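Filed under: Home Life, Small Spaces

Last updated: February

I have moved the junk drawer again. This is the fifth place it's lived since we got the apartment on Doherty, and I'm starting to think the drawer isn't what needs moving, but let me tell you about it anyway.

So the old spot was next to the stove, which sounds handy until you're stirring something with one hand and digging through dead batteries with the other, looking for a lid clip. Everything in there was a little greasy, too. Even the stamps! I pulled the whole thing out one night around nine, dumped it on the bed (mistake, I sleep there) and started making piles.

The piles were keys, tape, cords, takeout menus, and a very big one I called "hmm." I found two tape measures, both of which I'd sworn were lost, and a gift card for Pundel, the paint store that closed before we even moved in. I also found the warranty for a blender I don't own anymore. I kept it for another day and then threw it out, and I felt weird about it the whole afternoon.

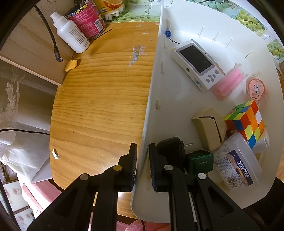 My big rule this time is that cords don't get to live with anything else. They're like ivy. You put one phone charger in with the pens and by spring you're lifting out the whole drawer in a clump. Mine are in a shoebox in the hall closet now, each one wrapped with a bread tie, and I wrote what it goes to on a bit of masking tape. Four of them just say "???" and I'm giving those until summer.

Menus went in the recycling, except the one from Grurkora, because their phone number isn't online anywhere and their dumplings are the reason I'm a cheerful person in winter. That one's on the fridge.

Keys I have no answer for. I tried every single one in every lock we have, including the bike shed and the mailbox, and most of them open nothing. One has a tag that says 204 on it. We're in a house number that isn't even close to that, and I've never stayed in a hotel that still used real keys. I can't throw away a key, though - what if? So they're in a jam jar on top of the cabinet, looking important.

The drawer itself is by the front door now, under the mirror, and so far it holds scissors, tape, stamps, a pen that works and a flashlight. My partner has already put a battery in it. One loose battery, no idea if it's good. I saw it this morning and closed the drawer again and went to make coffee.

Recent posts
The hall closet, before and sort of after
I painted the bathroom the wrong green
Is the Muveck step stool worth it?
Soup for people who are tired of soup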